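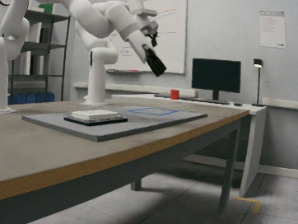

흰색 로봇 팔 두 대가 설치된 작업대와 파란 표시선이 있는 판. 시뮬레이션 화면.

가사 및 작업장 잡무의 자동화

가사 및 작업장 잡무의 자동화는 빨래 개기, 식탁 치우기, 부품 옮겨 담기, 상자 채우기처럼 사람이 손으로 해 오던 자잘한 일을 기계에 맡기려는 기술 분야를 가리킨다. 용접이나 도장처럼 위치와 순서가 고정된 공정은 일찍부터 산업용 로봇의 몫이었지만, 물건의 모양과 놓인 자리가 매번 달라지는 잡무는 오랫동안 손대기 어려운 영역으로 남아 있었다. 최근 몇 해 사이의 발전은 놀라울 만큼 빠르며, 로봇공학에서 가장 흥미진진한 분야 가운데 하나로 꼽힌다.

개요

잡무 자동화 연구에서는 대개 탁자 위에서 할 수 있는 작은 과제를 기본 단위로 삼는다. 물건을 집어 정해진 칸에 놓기, 뚜껑 열기, 천 펴기, 두 팔로 쟁반 들기 등이 대표적이다. 과제 하나는 사람이 몇 초 만에 끝낼 만큼 단순해 보이지만 물체 인식, 접근 경로 계산, 쥐는 힘의 조절, 놓는 순간의 판단이 모두 들어 있다. 두 팔을 쓰는 경우에는 서로 부딪히지 않도록 움직임을 맞추는 문제가 더해진다.

역사

로봇 팔의 초기 형태는 20세기 중반에 구상되었다. 발명가 케인 라케나(Kane Rakena)가 1956년에 그린 '부엌 조수' 도면에는 천장 레일에 매달린 팔이 접시를 찬장에 넣는 모습이 담겨 있다. 실물은 제작되지 않았으나 관절 배치가 지금 보아도 그럴듯하여 애호가들 사이에서 자주 회자된다.

이후 에스카(Esska)가 세탁소용 수건 정리기를 내놓았다. 규격이 같은 수건만 다룰 수 있었고, 한 장을 개는 데 40초가 걸렸다. 모서리를 찾지 못하면 작업을 멈추고 사람을 불렀다. 그럼에도 구겨진 천을 기계가 스스로 펴는 장면은 당시 관람객에게 큰 감탄을 자아냈다.

2022년 7월에는 사키델(Sakidell)이 탁상 과제 모음 '트레라리(Trerari)'를 공개하였다. 총 676회의 시도 가운데 실패는 44회였으며, 그 대부분은 얇고 무른 물체를 집는 과제에서 나왔다.
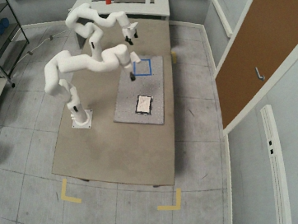 목표 지점을 선으로 표시해 두는 방식은 성공 여부를 가리기 쉽다는 장점이 있다. 물체가 선 안에 들어갔는지만 확인하면 되므로 서로 다른 연구실의 결과를 견주기에도 편하다. 다만 실제 가정의 서랍이나 선반에는 그런 선이 없어서, 표시선 위에서 거둔 성적을 집 안에서의 성적으로 그대로 옮겨 읽기는 어렵다.

시뮬레이션의 활용

실물 로봇으로 수많은 동작을 반복하려면 시간이 오래 걸리고 장비도 닳는다. 이 때문에 가상의 방과 작업대를 만들어 그 안에서 동작을 연습시키는 방법이 널리 쓰인다. 조명, 바닥 무늬, 물체의 위치를 마음껏 바꿀 수 있고, 밤새 수많은 시도를 돌려 볼 수도 있다! 단단한 상자나 컵은 가상 환경에서 익힌 동작이 실물에서도 비교적 잘 통하는 편이다. 천, 비닐, 끈처럼 형태가 변하는 물체는 마찰과 주름을 정확히 계산하기 어려워 차이가 크게 벌어진다.

현재 수준

작업장에서는 같은 종류의 물건을 한 통에서 다른 통으로 옮기는 일이 이미 실용 단계에 들어섰다. 가정에서는 바닥 청소를 빼면 아직 갈 길이 멀다. 식기세척기에 그릇을 넣는 일만 해도 그릇의 재질과 겹친 정도, 남은 음식물에 따라 요구되는 동작이 달라진다. 칼린 애시비(Carleen Ashby)는 저서 《손이 하는 일》에서 잡무를 '쥐기', '놓기', '고르기'로 나누고, 그중 고르기가 가장 늦게 해결될 것으로 내다보았다. 반면 오베르(Aubert)의 개발진은 무른 물체를 쥐는 문제가 더 오래갈 것으로 보고 손끝 촉각 센서 개발에 집중하고 있다.

같이 보기

양팔 로봇
그리퍼
집어 옮기기 작업
변형체 조작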